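Going back to school chemistry at forty-six, part one of however many

I signed up for the evening chemistry class in August, on a Wednesday, while I was supposed to be renewing my library card. The flyer was on the counter, I had a pen in my hand already, and that was that. My husband Damir Tomić (he uses his whole name when he signs birthday cards to me, so he gets it here too) asked if I was sure, given how I'd talked about high school chemistry for the past 20 years. I was not sure at all!

You have to understand that I failed it. I got a 38 on the final, in red ink, and my teacher wrote "see me" next to it and I never did go and see her. I told people for years that I just didn't have the brain for it. I said it so often that my daughter started saying it about herself, in the car one morning, in exactly my voice, and I think that's the real reason I picked up the pen.

So now I drive out to Blackburn after supper, with a sandwich in case class runs over, and I sit in the second row with a notebook I bought especially. It has graph paper. I felt very serious buying graph paper.

Our teacher is Sunee Chareonsuk, and she's the most patient person I have met in my adult life. She started us on moles, and if you remember moles with dread then we would get along fine. I had carried around this idea that a mole was some kind of mysterious chemical thing, and she stood there with a bag of dried beans and told us it was only a word for a number of things, like a dozen, except the number is enormous. I wrote that down and underlined it, and then I got a little teary, which I hid by looking for my eraser. 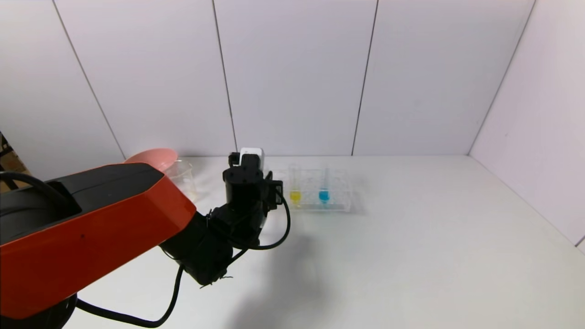
The orange arm, and a little lab setup at the back.

The homework is another story. The first set took me two evenings at the kitchen table, and I had to look up how to rearrange an equation, because it had gone clean out of my head. Špela Berisha, who sits next to me and used to do bookkeeping, showed me her trick of writing the units next to every single number and crossing them off as she goes. If what's left over at the end isn't grams and the question wanted grams, you've gone wrong somewhere. I can't tell you how much this has helped me. I did it with a recipe last week, cups and ounces, just because I could.

Speaking of the kitchen, my grandmother's buttermilk biscuits make a great deal more sense to me now. She always said the dough had to go in the oven the minute it was mixed, and I thought she was only being bossy (she was bossy, but still). It's the baking soda and the acid in the buttermilk getting to work right away, and if you stand there chatting on the phone, you lose your bubbles. I called my sister to tell her and she said, "Well, Grandma said so," and I suppose she did.

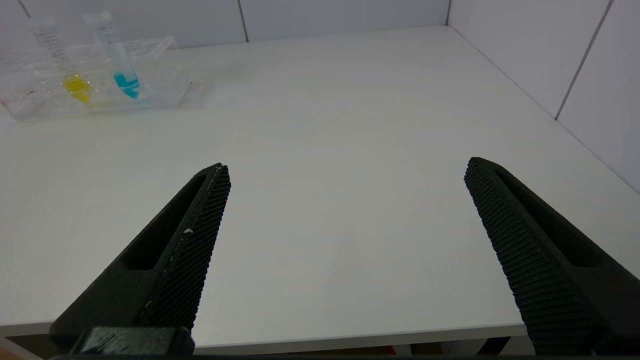 The part I'm still wobbly on is balancing equations. I understand it perfectly while Sunee is doing it, and then I get home and I've got four oxygens on one side and three on the other and I want to lie down. Ognjen Jurić in the back row says to leave the oxygens for last, and he's usually right, though he does say it with his mouth full of pretzels. I've been practicing on the backs of envelopes. Damir found one on the fridge and thought it was a grocery list.

We had our first quiz before the break. I won't pretend I slept well the night before. I went over my notes twice, I ate toast, I parked in the wrong lot and had to walk the long way around in the drizzle. And I passed it! Not by a mile, and I dropped points on a question about isotopes that I would very much like to have back, but I passed, and my daughter put the paper up next to her spelling test.

Acids and bases are next. Špela and I are going to split the cost of the big workbook, and if any of you have a used copy of one you liked, please leave me a note in the comments. I don't mind if it's been written in.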